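Kukix Fan Club: Frequently Asked Questions

Last updated 21 Jul 2020

These are the questions we get most often about the band, the club and the mailing list. If yours is missing, write to us through the contact form and Dagim will get back to you.
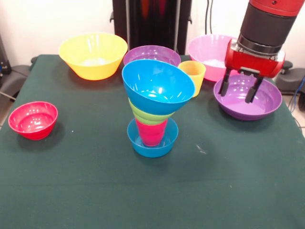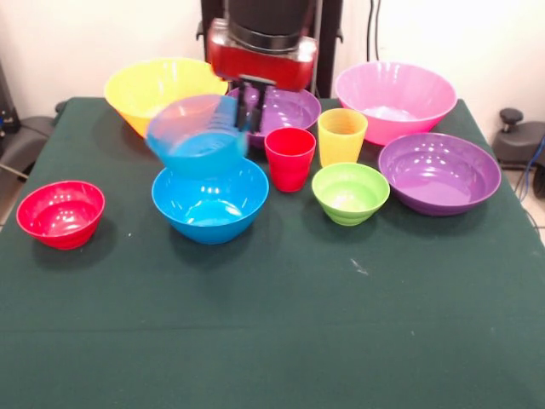

Who is in Kukix?

There are five members, and all of them sing. The lineup has been the same from the first single onward. There was a sixth singer at the audition stage, but he left before anything was recorded and does not appear on any release.

How do you say the name?

KOO-kicks. The band has also answered to "Cookies" on the radio, so don't worry too much.

Which album should I start with?

Most members say Zeltorero, the second one. It has the two singles that got the most airplay and the long version of "Fallahi" that closes the live show. The first album is more of a dance record and the vocals are lower in the mix.

Is the Hullik EP still available?

Not on CD. It was a tour item, pressed in a run of 600, and it has not been reissued. Used copies come up for sale now and then. Real ones have a matte sleeve and the lyrics printed inside. If the sleeve is shiny and there are no lyrics, it is a copy. All the tracks except the remix can be streamed.

Who writes the songs?

Cengiz Uçar wrote or co-wrote nearly everything on the first two albums. The band members started getting writing credits with the third. The full credits are in the CD booklets, and we have typed them up on the Discography page.

Are the May shows still going ahead?

The May dates were postponed. Tickets stay valid for the new dates, which have not been announced. If you want a refund, ask the place where you bought the ticket. The club did not sell any and cannot refund them.

How much does it cost to join?

Membership is $9 a year. You get the newsletter, access to the message board and a presale code when a tour is announced. Codes are sent by email only, so check your spam folder. We can't resend a code after the presale has closed.

How many members does the club have?

196 at the last renewal.

Can you pass a letter or gift on to the band?

Letters and cards, yes. Please put the name of the member on the envelope. We can't take food, money or anything bigger than a shoebox. Replies are up to the band and can take months.

Can I post lyrics or live recordings on the message board?

Short quotes from lyrics are fine. Please don't post full songs, leaked tracks or links to them. Dagim Habte moderates the board and will remove the post, then send you a message.

How do I cancel?

Log in, go to My Account and turn off automatic renewal. You keep your access until the year runs out.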